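Week 6 handout: Collecting demonstrations for the cable task

The Vivum set has 3752 demonstrations, 78 of them held out for testing. Your group adds 33 this week.

What one example contains
Wrist camera video, joint positions, gripper opening, and a one-line task label. Video and joint data share one clock. Check this before you start - a late stream spoils the whole session.

Recording steps
1. Load the Stitel profile and zero the gripper.
2. Set the case down at a new angle for each example.
3. Start recording with the arm still, then drive to the drive cage. Go slowly past the power wires.
4. Bring the fingers in toward the drive's SATA port. Both the port and the flat end of the blue data cable should be in view from the wrist camera.

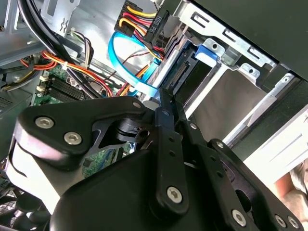 5. Stop, label the attempt, and save. Keep failed attempts, marked "fail".

Before next class
Read the Soomro notes, sections 2 and 3. Upload by 6 p.m. to the Vellirberg folder. Maximum file size is 3000 MB.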